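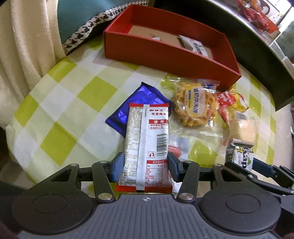
One packet up off the cloth, a pad on each edge.

I have spent most of the past fortnight arguing with a piece of software about snack packets, and I'd like to get the argument down before I forget which side I was on.

The software is Cevivus. It takes recordings made with a hand-held gripper and gives you back segments: approach, close, lift, carry, release. You feed those to whatever you are training. We're training Malik, a small grasp policy that Shagufta Afridi wrote most of, and until June we cut the segments by hand. Cutting by hand is dull and takes forever, so when Drarnik offered us a trial of Cevivus I was outvoted, and now I'm the one who runs it.

The claim in the sales deck was that it "understands contact". I don't believe any software that says it understands things, and I particularly didn't believe this one, as it has no force reading to go on. All it has is the picture and how wide the jaws are. What it does is guess from the jaw width levelling off and from the object keeping still relative to the pads while the background slides about. For a wooden block that's a fair guess. A block stops the jaws, and that's your moment of contact.

A crisp-type packet doesn't stop anything. The pads meet the edge, the edge gives, the packet bows a bit, and the jaws go on closing for a good while after the thing is, to any person watching, held. Cevivus puts the close at the end of all that. Malik then learns that "closed" means "squeezed until it won't squeeze any more", and you can imagine what that would do to a biscuit.

I ran it over the whole set, 3,945 clips. It flagged 719 as low confidence, and I thought fine, I'll look at those and trust the rest. Tae-yang Ma, who trusts even less than I do, pulled 35 from the pile it was confident about and checked them by eye. The late close was there as well, with a nice high score next to it. So the score tells you how sure it is of its own rule. It doesn't tell you whether the rule is any good for packets. I wrote to Drarnik about this and was sent a link to the page that explains what a confidence score is.

There's a second problem, with the object masks. Have a look at that held packet again: red bands at the ends, white in between, a barcode, a nutrition table, print all over. The segmenter loves an edge and there are edges everywhere. On packets like this one I've had it return the barcode as an object, with its own track. I've also had a mask that swallowed the packet and the shiny blue one behind it in one go. Turn the smoothing up and the barcode objects go away, but so do small clear wrappers, and on a table like ours you can't afford that.

Arturo Marino's view is that none of this matters if you have enough data, since the policy will average it out. I've heard this about every labelling fault I have ever brought to a meeting. Averaging helps if the errors point in different directions. These all point the same way, towards late, and more data will just make Malik very certain about being late.

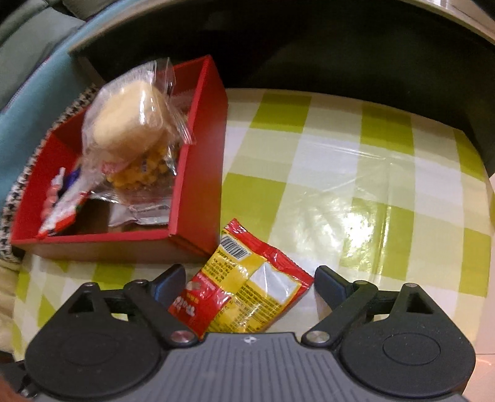
Flulville, 8th July

Today was approach segments. Jaws open, red and yellow packet lying in the gap with its top end up against the corner of the box. To me that's a perfectly ordinary thing to want to pick up, and I'd start thinking about the box straight away, where the left finger is going to go and whether it will catch the cardboard.

The planner doesn't think about the box like that. Ours takes the mask, fits a rectangle to it, assumes the rectangle is lying flat and puts the grasp across the narrow side. A propped packet isn't flat. Kulsoom Hayat added a tilt term for exactly this case and it does work on the test objects, which are all stiff. With something crumpled, the fitted plane depends on which crease gets the light, and I watched the suggested grasp flip between 2 quite different angles from one frame to the next while nothing on the table had changed as far as I could see. The shine on the tablecloth doesn't help either. I had a bright patch come back as a candidate object this morning, complete with a grasp.

What I've done for now is crude. I threw out the Cevivus close time and wrote a rule that looks for the first moment the packet outline changes shape, then stays with the pads. It's about a page of code. Janaka Samarakoon read it and said it would break on anything rigid, and he's right, so there is a switch for that, set by hand, per clip. Yes, by hand. I am aware of how that sounds from someone complaining about a tool that was meant to save us the hand work.

The trial runs a while longer. I'd keep the Cevivus viewer, which is quick and doesn't crash, and I would pay a modest amount for it on its own. The labels I wouldn't take for free until they can show me a soft packet done properly. I've asked for one. Shagufta is retraining tonight on my close times, and I don't expect much from those either, but at least I know what's wrong with them.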